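November, bench log, 10:20 p.m.

Packing continues. Kiros Dinsa's position is that the bed counts as a bench as long as the sheet stays on it, and I've stopped arguing, mostly because the real bench is still under the Giltemmont order and will be until Ayuba Abugri signs for it.

Tonight was the mixed carton. The rule for a mixed carton is that it takes whatever didn't fit the other cartons, so in practice it's a portrait of our bad decisions. Flaps go inside, medicines go in first, paper goes with the thing it belongs to. We broke that last rule on the Jenus shipment and spent 12 days writing emails about it. 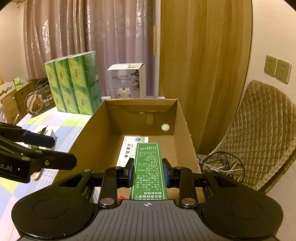

Mixed carton, medicine and leaflet. Tissues and noodles still on the bed.

The leaflet is green, narrow and taller than you'd like. It wants to stand up. Folding it along the old creases is possible for people with patience, so I've put Kiros down for it. The white carton is metronidazole tablets and should stay flat near the front where the checker can read it without digging.

Small pale ball at the back: not on my list. Not on Kiros's list either, which he took 20 minutes to establish. I've entered it as "ball, small" and moved on with my life.

Tissue packs: they stack nicely and weigh nothing, so naturally everyone wants to pack them first. No. They're filler. They go in the gaps.

The noodle package can go in on its edge if Ayuba agrees. He has views on food next to medicine, and he's right, which makes it worse.

To do:
Ask Matoušek for flatter cartons, again
New tape, the kind that sticks
Label 199 is smudged, reprint
Find out who wants the J10 box and whether its flap is meant to be open

Lights off at 10 to midnight. Kiros would like his bed back.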